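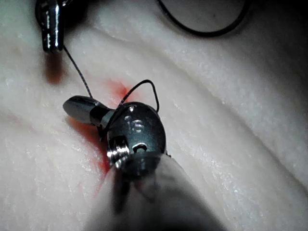
The Jella wristed needle driver is an 8 mm class instrument for bench suturing on pads and simulated tissue. It is sold for labs and training groups that already have a cable-driven arm and need a jaw that can be swapped, measured and worn out on a known schedule. The wrist was redesigned for this version, mainly for the case where thread rides up over the housing during a tie. On a silicone pad with simulated blood, a black braided-looking strand looped over a polished housing like this one has to slide off again when the wrist pitches. Any exposed edge near the ribbed section can catch it. The housing corners are now radiused and the screw slots face away from the jaw side.

Tip options

Two tips are stocked. The blunt round tip is for general thread handling and for tying. The square tip gives a longer contact face and holds a strand more evenly along its length, at the cost of a wider profile near the wound. A slim tapered tip can be ordered with the Vorkness adapter only. Tips are not interchangeable in the field. Order the complete instrument.

Comparison setup

Tips are compared on a two-arm bench with a cut pad, one instrument per arm, and a fixed camera on the work area. Each pair completes a row of interrupted stitches with the same suture and the same operator settings. Thread slip is logged by the controller from jaw motor current. 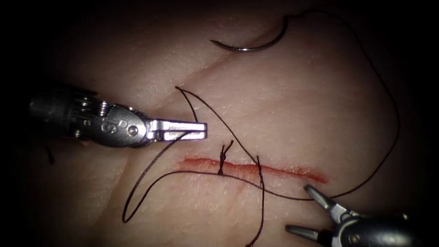

Jaw opening and closing force are set in the controller and should be matched between arms before a run. If one jaw closes harder than the other, the weaker side will slip first and the result says little about the tip. The Pálfi controller stores up to 13 jaw profiles and applies them on instrument change. Older controllers need the values entered by hand.

Run the homing routine after every change of instrument. Cable tension settles during the first few cycles, and readings taken before that should be thrown out.

Wrist camera

The optional Hutomberg wrist camera clips to the shaft side of the carriage and looks forward over the wrist. Focus is fixed. It is set for the jaws, so the shaft will be soft near the lens. Use it with the fixed camera if you need both needle entry and the position of the second arm. Exposure should be locked before the run, as bright metal on a pale pad will pull it down.
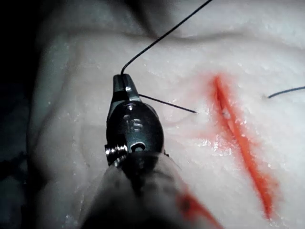 View over the wrist, thread held in closed jaws to the left of the incision.

Specifications

Degrees of freedom: 4 (roll, pitch, yaw, jaw)
Drive: cable
Rated life: 2000 jaw cycles
Inspection interval: 500 jaw cycles
Tip options: blunt round, square, slim tapered (Vorkness adapter)
Controller: Pálfi, or any controller with current-limited jaw output
Cleaning: wipe down, no autoclave
Use: bench and training only, not for clinical use

Choosing a pair

Most labs buy two of the same tip. For stitch work on a flat pad, a mixed pair is worth testing: the square tip holds the standing strand and the blunt tip makes the wraps. The mixed pair needs separate jaw profiles. Mark the carriages, because the controller does not report which tip is fitted when the adapter is used.

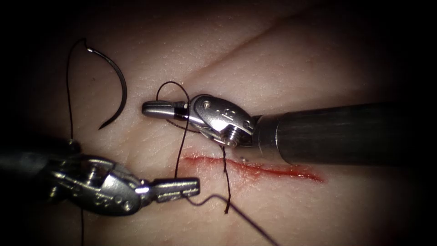 Two-arm thread handling beside the incision. Blunt, rounded tip at right, squared tip at left.

Inspection

Check the pivot pin for play and the jaw faces for polish. A polished face will still hold a needle but lets thread creep under load. Look at the grooves on the pulley section for fibers and dried fluid, and clear them with a soft brush. Replace the instrument if a cable shows a broken strand.

Ordering

Instruments ship singly, with a cycle log card and a tip cover. The wrist camera and the Vorkness adapter are separate items. The previous wrist version was discontinued in February and remains supported for cable kits only.

Page updated April 9, 2026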